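La ronda de la explanada

Yo llevaba diecisiete años haciendo la ronda de Kernness cuando trajeron a Chala. Lo digo para que se entienda que me sé el parque de oficinas como el pasillo de mi casa, a oscuras y con la vejiga llena. Sé qué puerta hay que levantar un poco antes de empujar, sé en qué parte de la explanada se queda el agua después de llover y sé que el viento, en la esquina de la torre, te da en la cara vengas de donde vengas (esto no me lo ha sabido explicar ni un arquitecto, y mira que se lo he preguntado a unos cuantos).

Chala venía en una caja con ruedas. La empresa, Killico, mandó a dos técnicos muy jóvenes y muy educados que nos reunieron en el cuarto de control y nos pusieron un vídeo con música de piano. Salía un robot como el nuestro paseando al amanecer por un sitio mucho más bonito que el nuestro. Luego apagaron el vídeo y nos dijeron que a partir de agosto las rondas exteriores las haría Chala y que nosotros pasaríamos a «supervisión». A mí la palabra me sonó a ascenso durante lo que se tarda en bajar una escalera.

Tres rondas por turno hacía yo, de la garita a la explanada, de la explanada a los escalones y vuelta por el césped. La primera noche de supervisión me senté delante de la pantalla con el bocadillo sin abrir y me pasé el turno entero moviendo los pies debajo de la mesa. ¡Como si anduviera! Mi cuerpo seguía saliendo a su hora, el pobre, y yo allí clavado en una silla con reposabrazos.

Lo que vemos en supervisión es lo que ve ella. Baldosas, sobre todo. Baldosas, cielo y los edificios de fondo que parece que no llegan nunca.

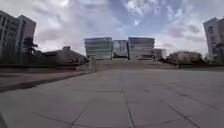 Que no me quejara tanto, me soltaron en el vestuario, que a ver si ahora resultaba que me gustaba pasar frío, que con la espalda que yo tenía lo de la silla era un regalo y que en otros parques habían puesto la máquina y quitado la silla también. Que diera gracias y cerrara la taquilla, que hacía corriente.

Y tenían razón en lo de la espalda, no lo voy a negar. A las pocas semanas dormía mejor. Dejé de llevar las plantillas. Pero me pasaba una cosa muy rara, y es que llegaba a casa sin nada que contar. Antes siempre traía algo: que había un erizo en el seto, que la del quinto se había dejado otra vez la luz y estaba allí descalza bailando sola, que un señor con corbata me había preguntado dónde se podía llorar un rato tranquilo (le dije que detrás de la torre, que es donde menos se oye). En mi casa me preguntaban qué tal y yo contestaba que bien, que Chala había hecho la ronda.

Porque Chala veía las mismas cosas, pero las veía de otra manera. Para ella todo era obstáculo o no obstáculo. El erizo, obstáculo. El señor de la corbata habría sido obstáculo con probabilidad alta. Cuando algo le parecía raro mandaba un código, y el que más mandaba era el 1118, que en el manual de Killico venía como «condición no clasificada, requiere criterio humano». El criterio humano éramos nosotros. Pulsabas un botón verde o un botón rojo y ella seguía.

La gente del parque se acostumbró enseguida, mucho antes que yo. Los primeros días se apartaban y le hacían fotos. Después ya la rodeaban sin levantar la cabeza del teléfono, y los de las bicicletas le cogieron la medida rapidísimo: pasaban a su lado con esa tranquilidad de quien sabe que el otro va a frenar.
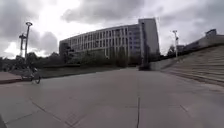
El botón verde lo pulsaba yo casi siempre. El rojo solo lo pulsé una vez, y es lo que venía a contar, aunque ya veis que me he ido por las ramas.

Fue en el turno de tarde. Entró un 1118 desde la parte de los escalones y Chala se quedó parada. Abrí la imagen: escalones, nubes, el muro. Nada. Le di al verde. Avanzó un poquito, casi nada, y otra vez 1118. Verde. Y otra. Llamé al teléfono de asistencia de Killico y me atendió una grabación que me felicitó por ser cliente.

Podía haberle dado al verde hasta el cambio de turno. Es lo que ponía el procedimiento, más o menos: si la imagen no muestra nada, confirmar y continuar. Pero a mí me había entrado un cosquilleo en los pies, los de debajo de la mesa, y pulsé el rojo, cogí el chaquetón del gancho —el chaquetón que ya no me tocaba, que seguía allí por pereza de todos— y salí.

Qué gusto, el frío. Lo digo de verdad. Me dio en la esquina de la torre toda la bofetada junta y casi le doy las buenas tardes.
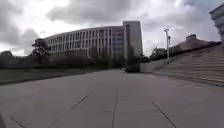
La ronda de la explanada
Cuentos del turno de tarde, en Plarkance
Firma: el vigilante de la garita
11 de diciembre

Chala estaba quieta, con su lucecita ámbar, delante del primer escalón. Me puse a su lado y miré adonde miraba ella. Escalones. Me agaché un poco, hasta quedarme a su altura, que con mi espalda tiene su mérito, y escuché. Y entonces lo oí. Era un silbido, muy flojo, que salía de la rejilla que hay pegada al muro. Iba y venía. Un silbido con melodía, además, desafinadísimo.

Había alguien dentro del cuarto de bombas. Una chica de mantenimiento, de las de la contrata nueva, que había bajado a mirar una válvula y se le había cerrado la puerta por fuera. El móvil allí abajo no coge nada, eso lo sabe cualquiera que haya estado allí abajo, y a ella la habían mandado sola, con una tableta que le iba diciendo lo que tenía que hacer. La tableta no tenía ningún paso para lo de quedarse encerrada. Había gritado un rato, se había cansado y se había puesto a silbar para no asustarse.

Esa puerta es de las que hay que levantar un poco antes de empujar. La levanté, empujé y salió ella parpadeando, con las manos negras de grasa. Me dijo que cuánto había tardado. Le dije que yo dos minutos, que la que llevaba un rato esperando era la otra, y señalé a Chala. La chica la miró de arriba abajo y le preguntó, a ella, no a mí, si la había oído silbar.

Chala no contestó, claro. La ámbar se le puso verde y siguió con la ronda.

En el parte escribí lo que había pasado y me llamaron a una reunión. A mí me reprochaban haber dejado la pantalla sola y a la vez me daban la enhorabuena, las dos cosas en la misma frase y con el mismo señor asintiendo. Los de Killico estaban contentísimos. Querían saber qué había detectado exactamente la máquina, y yo les dije que no tenía ni idea, que se lo preguntaran a ella. Uno de los técnicos jóvenes me confesó después, en la máquina del café, que habían mirado los registros y que tampoco lo sabían. Podía haber sido el silbido. Podía haber sido una hoja.

Pedí salir con ella. Así, sin pensarlo mucho, con el café en la mano. Una ronda por turno, dije, la del medio, y las otras que las hiciera sola. Me contestaron que eso no estaba contemplado, que lo estudiarían, que qué sentido tenía pagar una máquina para que la acompañara un vigilante. Después vino un correo larguísimo del que entendí la última línea: se autorizaba a modo de prueba, siempre que lo llamáramos «validación en campo».

De modo que ahora valido en campo. He vuelto a ponerme las plantillas. Salimos de la garita los dos, ella un poco por delante, y en la esquina de la torre yo me subo el cuello y ella baja la velocidad, que eso se lo han programado por el viento. La chica de mantenimiento, si anda por allí, nos silba desde donde esté. Yo levanto la mano.

Chala se para y manda un 1118. Llevo el mando en el bolsillo del chaquetón, le doy al verde con el pulgar y seguimos hacia el césped, a ver si está el erizo.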